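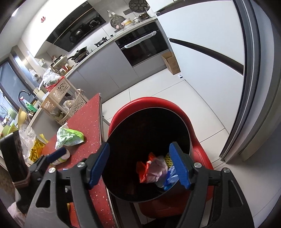
Mellor round kitchen can, red
Reviewed by Clive Sedgwick, Jan 24, 2019

Capacity is listed as 11 liters. The rim is glossy and rounded, so a black liner folds over it without snagging, but a thin one creeps inward once the can is half full. Wrappers and packaging drop straight in — no lid or pedal to deal with. I keep mine on the floor at the end of the counter and sweep scraps over the side. The body wipes clean with dish soap, though the gloss shows streaks. Base grip on tile is only fair. The Todska is steadier and costs more. Rating: 4 out of 5.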